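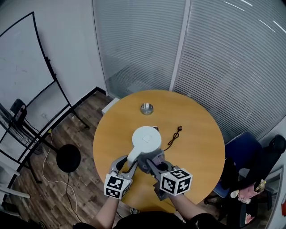

White kettle, round table, cord off doing its own thing.

I have owned four kettles as an adult and gotten rid of three, and my complaint has never been with the boiling. Every kettle I've met can boil water. What they can't do is sit on a table without looking like they're waiting for a bus.

The white one is a Lomer. I paid 46 dollars for it after Margus Jõgi told me, with the confidence of a man who drinks only coffee, that all kettles are the same. They are not. The one before it, a Wollberg, had a lid that needed two hands and some privacy. Before that came a whistling thing for the stove that my neighbors remember better than I do.

The round table was a mistake I've grown fond of. A round table has no corner to shove things into, so whatever you put down ends up in the middle like it's about to give a speech. I wipe the top most mornings and by lunch I'm proud of it, which says plenty about my mornings.

Then there's the cord. I've tried winding it, folding it and one of those fabric ties that come 72 to a bag (I can find two). It goes back to its zigzag as soon as I let go. Ngân Huỳnh keeps hers in an empty paper towel tube, and I respect that, but I'm not going to be a person with a tube.

Next up is the tea shelf, where I have nine open boxes and drink from one. I may need a bigger shelf — or a guest who likes hibiscus.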